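Cleaning the Things on Your Desk

Posted 21/07/2023 by Auður Oddsson
Filed under: Home office, Cleaning

Most of the mail that comes in after a kitchen column asks about ovens. After the last one, though, several readers wanted to know about keyboards and mice, so this page is given over to the desk. None of it takes special equipment. If you have dish soap, rubbing alcohol, cotton swabs and two or three soft cloths, you can start now.

Before you begin

Shut the computer down and unplug what can be unplugged. Take the batteries out of anything wireless. Clear the desk completely, including the lamp and the coaster you never move, and put everything on a towel on the floor or the bed. Cleaning around objects takes longer than moving them.

Keep liquids off the electronics. Spray or pour onto the cloth, wring it out, then wipe. A cloth that leaves drops behind is too wet.

The desk top

Dust first with a dry cloth, working from the back to the front. Then mix a teaspoon of dish soap into a bowl of warm water, wring a cloth out hard and wipe in the direction of the grain, if there is one. Go over it again with plain water and dry it right away. Water left standing along an edge or a seam can get under the surface and lift it, and that can't be put back.

For sticky rings, lay a warm damp cloth over the spot for a minute before wiping. Ink comes off many sealed surfaces with a little rubbing alcohol on a swab, but test it on the underside first. On waxed or oiled wood, skip the alcohol and use the soap and water only.

Rounded desks and tables collect grime along the lip where your forearms rest. Run a fingernail through the cloth along that edge. I do mine once a week and there is still always something there.

The mouse

Turn it over and look at the feet, the small smooth pads it slides on. A ring of gray gunk usually builds up around them and makes the mouse drag. Scrape it off with a wooden toothpick, then wipe the pads with a cloth barely dampened with alcohol. Clean the sensor opening with a dry swab and leave it at that.

The scroll wheel is the slow part. Dampen a swab with alcohol, hold it against the wheel and roll the wheel under it with your finger. Turn the swab as it gets dirty. For the gaps on either side, fold a piece of thin card and draw it through dry – a business card is usually too thick, but the paper from a tea bag envelope works well. 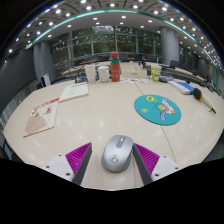 A silver mouse with a darker strip around the scroll wheel.

Wipe the palm area last. Go lightly over any printed logo, as repeated rubbing with alcohol can wear the print away. Soap and water on a wrung-out cloth will do there.

The keyboard

Hold it upside down over the trash can and tap the back. Do this outdoors if you eat lunch at your desk. Run a soft, dry paintbrush between the rows, tip it over again and repeat until nothing more falls out. An old one-inch brush is good for this, and mine is a Foritz that was too worn for trim.

Wipe the key tops with a cloth dampened with alcohol, one row at a time. The space bar and the Enter key need the most work. If you pull keycaps off to wash them, take a photo of the layout before you start. Let the caps dry overnight before they go back on.

Screen and cables

Use a dry microfiber cloth on the screen. If that leaves smears, dampen one corner of the cloth with distilled water and follow with the dry part. No window cleaner, no paper towels.

Cables pick up a gray film that most people stop seeing. Pull each one through a folded damp cloth, keeping away from the plugs, and then through a dry one. While they are out, label both ends with masking tape. I left this until last November, when I moved the desk and had to follow every cord back to the wall by hand.

How often

Desk top: weekly
Mouse and key tops: every two weeks
Keyboard gaps: monthly
Cables: twice a year

Reader questions

Can I use baby wipes? On the desk, yes, followed by a damp cloth. On a mouse or keyboard they tend to leave a film that attracts more dust.

My mouse pad smells. Fabric pads can be washed by hand in cool soapy water. Rinse well, press between two towels and dry flat for a full day. Pads with lights or a charging cord should only be wiped.

Will melamine sponges take scuffs off a white desk? They will, and some of the shine may go too. Try a plain pencil eraser first.

Next time: getting candle wax out of a tablecloth.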